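Floor clearing (household)

Floor clearing is the part of domestic cleaning in which loose objects, scraps and dust are taken up from a floor before it is washed or polished. It is usually treated as a separate stage from sweeping, although the two overlap and the same tools serve both. The term covers picking up by hand, sorting, brushing, and emptying the collected matter into a bucket or bin.

Hard floors

On stone, tile and sealed wood, loose material does not sink into the surface and can be moved with little force. Grit is the main concern. A grain caught under a chair leg or a dragged box will leave a scratch, and on polished stone the scratch shows as a dull line when light falls across it. 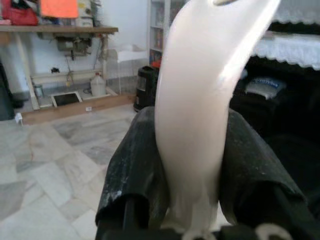 Marble is softer than granite and is marked by sand, metal edges and acidic cleaners. Builders choose it for its veining, which differs from slab to slab. Large polished tiles in white and gray, with darker gray veins running in irregular diagonals, reflect light softly but also hide pale dust, so that a floor of this type may look clean from standing height when it is not. Inspection from a low angle is the usual remedy. Ueda's household manual gives the same advice for terrazzo.

Tools

The basic set is a brush or broom, a dustpan and a bucket. Dustpans are made of plastic or sheet metal. The front lip must lie flat against the floor - a warped lip lets fine dust pass underneath and leaves a line that has to be swept again. A hole in the end of the handle allows the tool to be hung up.

Buckets used for dry waste are often old water buckets. A wide rim makes tipping the pan easier, and a taper toward the base allows empty buckets to be stacked. Dark interiors do not show dirt but make it harder to find a small part thrown in by mistake.

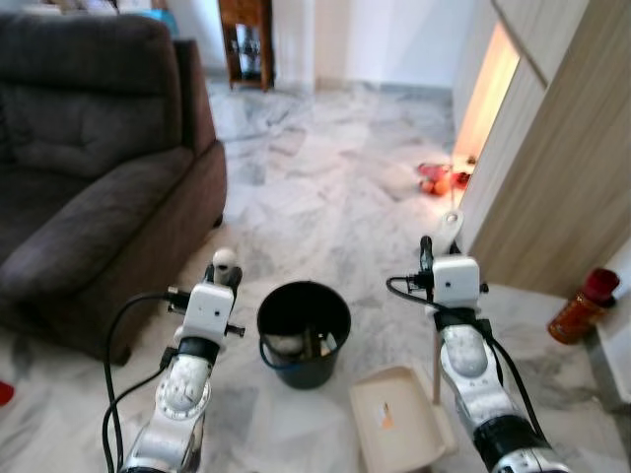 Round black bucket and beige dustpan on a marble floor.

The Biscombe pattern, a deep pan with raised sides, was sold in two sizes and held about 700 grams of dry sweepings in the larger. It was meant for workshops but passed into household use. Werkesness later produced a similar pan with a rubber lip, which wears quickly on rough concrete.

Order of work

Large items are lifted first and placed against a wall or on a table. Boxes, blocks of wood and offcuts follow. Electronic parts and anything with exposed connectors are set apart by hand and kept out of the pan. Sweeping then proceeds from the walls toward the middle of the room, or toward the door if the room is narrow. The pan is emptied before it is full.

Furniture with an open base needs separate attention. Treadle sewing machine tables collect thread and lint beneath the metal frame, and the floor under them is commonly used for storage, which has to be taken out if the area is to be cleared fully. A canister vacuum cleaner may be used for the corners once solid pieces have been removed. Hard scraps can block the hose.
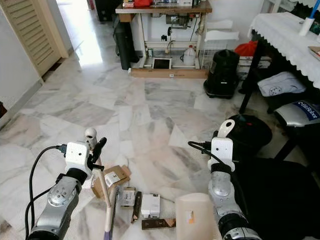
Yuto Miyazaki disputes this order, writing that "sorting should come last, on a table, with everything already off the floor," and that handling each piece twice costs less time than kneeling to decide where it belongs. His method requires a free table and a second container. The Storkholm guide permits either order but advises against it where glass is present.

Frequency

Rooms used for repair or sewing are generally cleared after each session, other rooms once or twice a week. A survey of 1,018 households cited in the Storkholm guide gave a median of 20 minutes for a full clearing of the main room, sweeping included.

See also: Dustpan; Stone floor care; Sweeping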